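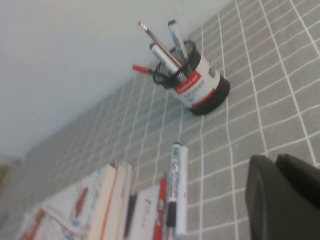

Abb. 2: Stiftebecher mit Bleistift und Markern auf der gefliesten Fläche, vorn der Bücherstapel

Abschnitt 2: Den Schreibplatz einrichten

Drucken | Per E-Mail senden

Jetzt kommt der schönste Teil! Die Fläche steht, die Wand ist gestrichen, und nun darf endlich alles an seinen Platz, was man zum Schreiben, Zeichnen und Nachschlagen braucht. Planen Sie für diesen Abschnitt ruhig eine halbe Stunde ein und lassen Sie die Schubladen vorerst zu, die sind in Abschnitt 3 dran.

Sie brauchen: einen Stiftebecher mit festem Boden, Ihre Stifte, die Bücher, die Sie jede Woche in die Hand nehmen, ein weiches Tuch und einen Schmierzettel.

1. Wischen Sie die Fliesen mit einem leicht feuchten Tuch ab und gehen Sie anschließend einmal trocken über die Fugen. Graphitstaub setzt sich dort besonders gern fest.

2. Leeren Sie den Becher ganz aus und probieren Sie jeden Stift auf dem Schmierzettel. Was nach zwei Strichen noch kratzt, kommt weg. (Ja, auch der Lieblingsmarker vom letzten Oktober!)

3. Stellen Sie den Becher nach hinten in Richtung Wand, mit genug Luft, damit lange Bleistifte beim Herausziehen nicht am Putz entlangstreifen. Auf den Fliesen finden Sie die richtige Stelle schnell wieder: einfach die Felder bis zur Kante abzählen.

4. Füllen Sie den Becher sparsam. Ein langer Bleistift, zwei Marker und ein roter Stift zum Korrigieren reichen für den Alltag völlig aus, und man greift fast blind das Richtige.

5. Legen Sie die Bücher flach nach vorn, das größte nach unten. Bilderbücher und Hefte mit hellem Umschlag gehören nach oben, dort sehen sie hübsch aus und laden zum Blättern ein.

6. Setzen Sie sich hin und greifen Sie einmal nach allem. Müssen Sie sich strecken, rücken Sie den Becher eine Fliese näher heran.

Hinweis: Marker halten länger, wenn die Kappe hörbar einrastet. Stifte mit zwei Spitzen lagern Sie am besten liegend in der Schale Marar (Bestellnummer 1272).

Hinweis: Becher aus Drahtgeflecht lassen sich wunderbar mit einem trockenen Pinsel entstauben. Trägt der Becher noch sein Papieretikett, halten Sie ihn von Wasser fern oder lösen Sie es vorher ab.

Vorsicht: Stapeln Sie nie mehr als 12 Bücher übereinander. Auf glatten Fliesen kann der Stapel ins Rutschen geraten, vor allem bei lackierten Umschlägen.

Vorsicht: Spitze Bleistifte bei kleinen Kindern immer mit der Mine nach unten einstellen.

Der Tipp mit dem Abzählen der Fliesen stammt von Bindu Sundaram aus unserer Werkstatt in Virnville. Danke, Bindu, den benutzen wir inzwischen alle!

Weiter mit Abschnitt 3: Schubladen einteilen

Stand: 17.3.25
2 Kommentare | 12 Mal geteilt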